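Filed under: Reviews > Clubs & Classrooms > Robot Arms

When our club at Flinmont finally had the money for a second arm, I spent far too many evenings reading about mounting hardware, and I ended up ordering the Skorncombe bench rail. We've had it since August, five of us use it most afternoons (six if Mélanie Beaudoin stays past 4:30, and she usually does), and I think I know it well enough now to tell you whether it's worth the $271.

Short answer - yes, with a couple of grumbles! Before the rail, each arm had its own clamp, and every time somebody leaned on the bench we were back to teaching positions from scratch. Now both arms share one base, and the students can pick up where they left off. Mélanie Girard, our programming lead, had been keeping a notebook of corrections for months, and she has happily gone back to using it for doodles.

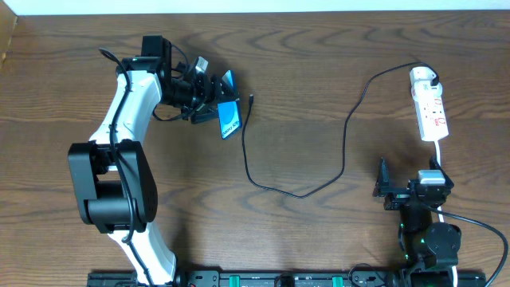
Both arms on the rail, with the big one holding a blue card by its edge.

Our project this term is card handling for the Politis student challenge, and it's a fussy little job. A flat card gives the fingers very little to hold, and the students wanted to grip it on edge and tilted so the face stays in view. Having two arms of such different sizes on one rail worried me, but the spacing is easy to change and there's still a nice open stretch of table between them.

Now the grumbles. The rail does nothing at all for your cables, so do plan on buying ties or a sleeve, and think about where your power strip will live before you bolt anything down (I didn't, and I've moved ours more than once). The instructions are also very thin. I wrote to Flusora, the shop we bought it from, and a kind person there sent me a much better sheet the same day - ask for it when you order.

There's a longer version for $424, and if your bench can take it I'd be tempted. For a school club with two arms and a lot of enthusiasm, though, ours has been plenty, and we'll be taking it along to the challenge in one piece.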